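Holmgren names new head for Citora institute as questions over its budget remain

December 28, 2020

The Holmgren foundation has appointed Trefor Ifans as director of Citora, its research institute for what it calls "assistive intelligence". He takes over in March, on a contract that the foundation describes as open-ended.

Ifans comes from Flomberg, the software firm, where he ran a research group of 20 people. Before that he taught computing and published on how people and automated systems share decisions. In a statement, Holmgren called him "a scientist of rare vision" who would "carry Citora into its next great chapter". What was in the last chapter is harder to say.

Citora opened with a promise to put working tools into the hands of nurses, pilots and people with poor eyesight. Its website now lists 47 projects. Most have a title, a paragraph and the word "ongoing". Only two are marked as finished, and one of those is a report on how the institute ought to choose its projects.

The foundation says this is the wrong way to judge basic research, and there is something in that. Good ideas take time, and plenty of well-run laboratories have gone years without much to show a visitor. But Citora did not ask for money on those terms. Its founding plan spoke of "tools in daily use", and it was on the strength of that phrase that several public bodies agreed to join in.

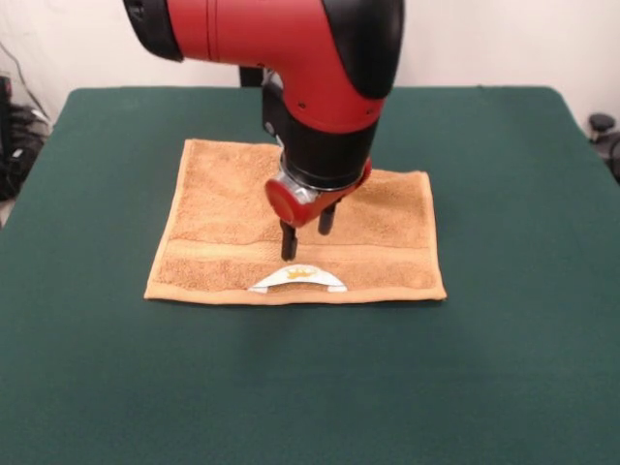
Ifans has so far been careful. In a short call with reporters he said he wanted to "listen first" and would not be drawn on whether any projects might be closed. Asked if he would publish the institute's accounts in full, he said it was a matter for the board. Asked whether he would raise it with the board, he said he expected to raise a good many things.

His ties to Flomberg will need watching too. The firm pays for one of Citora's larger programmes, on how software can hold back warnings from tired operators until they are needed, and it has first refusal on anything that comes out of it. Holmgren says Ifans will give up his shares before he starts and will take no part in talks with his former employer. It has not said who will take part in his place, or how long the arrangement will last.

A second partner, Gemano, pulled out earlier this year. Neither side has given a reason. The foundation's latest newsletter, which claims 3,543 subscribers, thanked Gemano for its "valued support" and did not mention that the support had ended.

Staff have been told there will be no changes before the new director arrives. The deputy director will run the institute until then, and the hiring freeze brought in over the summer stays in place. A new research plan is promised within Ifans's first year. The last one was promised on the same terms and has yet to appear on the website.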